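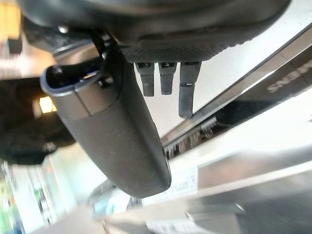

The Last Repair Counter in Katene

Talha Dhanial opens his shop at 8 in the morning and spends the first hour on the phone. The calls are mostly the same. A mixer has stopped turning, a vacuum smells like burning, a sewing machine skips. He asks how old it is and whether the caller still has the cord. Then he says to bring it in.

Gritotau Repair takes up the ground floor of a brick building on the north side of Katene, between a tax preparer and a store that sells school uniforms. Dhanial bought the business in January three years ago from the couple who started it. The sale came with the name, the lease, a wall of labeled drawers and 2,577 index cards, one for every item the couple had fixed and thought worth writing down.

The cards are the reason he signed. Each has a model number, a fault and the cure, written in pencil. Some run to a second card, stapled behind the first. A card for a Trandari floor polisher reads, in full, "Hums, won't start. Not the motor. Clean the switch." Dhanial has used that one four times.

"I was trained on elevators," he says. "I knew motors, but I didn't know toasters. A toaster is harder than you'd think, they're built so you can't get back in."

Getting back in is most of the job. Older appliances were put together with screws, and the screws were where you could find them. Many newer ones are snapped or glued shut, and opening them means breaking a tab or two. Dhanial tells customers this before he starts. About a third take the appliance home again.

The money is thin. He charges a flat fee of $13 to look at anything that can be carried through the door, and takes it off the bill if the customer goes ahead. A typical repair on a kitchen appliance comes to less than half the price of a new one. When it comes to more, he says so, and usually the customer leaves the thing behind. Those go in the basement for parts.

Parts are the other trouble. The town used to have a supply house, Nindico, that stocked belts, brushes and bearings for half the county. It closed its counter and now sells only by the case to contractors. Dhanial buys a case when he can afford it and splits it with a man who fixes power tools two towns over. For the rest he relies on the basement, where nearly 100 dead machines sit on steel shelves, sorted by maker.

He has tried to hire. One young man stayed through a summer and was good with his hands, but he left for a job servicing hospital beds that paid twice as much. Dhanial wrote the reference. He has since taught a Saturday class at the library on replacing cords and plugs, and two people from it now come in when the shelf behind the counter gets too full.

Business picked up after the discount store on the highway shut down. Customers who had been buying a new coffee maker every other year began to ask whether the old one could be saved. Often it could. The most common fault he sees in coffee makers is scale, and the fix is vinegar, and he does not charge for telling people that.

The harder conversations are about things with a history. A woman brought in her father's radio, which had not worked since before he died. Dhanial replaced two capacitors and the dial cord and kept it on the bench playing for a full day before he called her. She stood at the counter and listened to a farm report all the way through.

He writes his own cards now, in pen, and files them with the others. The radio got one. It lists the two capacitors and the length of the cord.

The shop's lease is up next year. The landlord has told him the rent will rise, though not by how much. Dhanial has looked at a smaller place near the bus depot, with no basement. He measured it for the shelves, and half of them would fit.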